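Report on the Visit to the Wolberg Compression Textiles Plant

Published 10/01/2020

A delegation from the Prusia Institute for Vascular Care visited the Wolberg production plant at the invitation of its management. The purpose was to review how graduated compression stockings and sleeves are knitted, tested and labeled before they reach clinics and pharmacies. The delegation was led by Leobardo Robles, head of outpatient services.

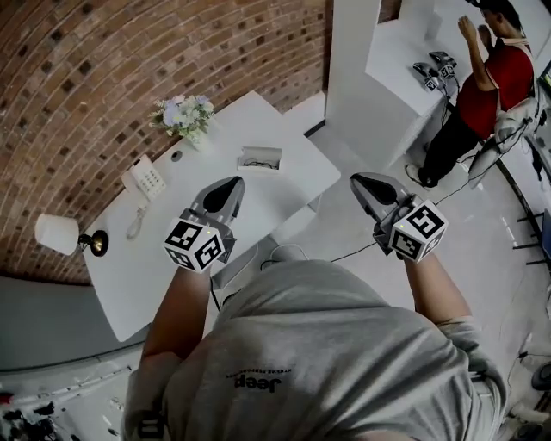
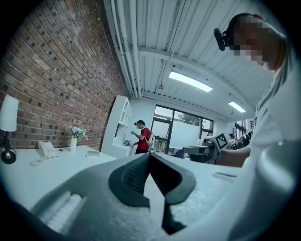
Hand-held grippers in use, two views.

The program opened with an introduction by Timothée Texier, director of quality at Wolberg. The plant employs 276 people and supplies both ready-made and made-to-measure garments. Mr. Texier explained that the company's products are sold in several compression classes, and that the higher classes are supplied only on the order of a physician or other qualified professional.

The delegation then moved to the knitting hall, where 76 circular machines are in service. The yarn is delivered by Demirtaş, which has been the sole supplier of covered elastic thread since the plant was enlarged. Each incoming lot is held until stretch and recovery have been measured. Members asked what happens when a lot falls outside the limits. It is returned whole, and the order book is adjusted the same day.

Most of the questions concerned the test laboratory. Pressure is measured at the ankle, calf and thigh on a leg form, and the readings are stored in a records system provided by Itell. In the month before the visit the laboratory tested 968 garments. A sample from every production run is also washed repeatedly and measured again. Mr. Robles noted that patients at the Institute often keep their stockings well past the advised period of use, and he asked whether the date of first wear could be written on the garment. Wolberg agreed to look into a small label inside the band. No date was given for a decision.

In the made-to-measure department, orders are accepted on paper or electronically. At present 85 percent arrive electronically. Staff showed the delegation several order forms with missing measurements, most often the length from heel to knee. The Institute will review its own form with this in mind.

A shorter discussion dealt with the wording of patient leaflets. Both parties agreed that the leaflet should state clearly who should not wear compression garments without medical advice, including persons with serious arterial disease of the legs. The present leaflet places this notice on the back page. The Institute asked that it be moved to the front.

The Institute thanks Wolberg and its staff for their time. A return visit by the Wolberg quality team to the outpatient clinic is planned for February. Departments wishing to take part should notify the office of Mr. Robles in writing.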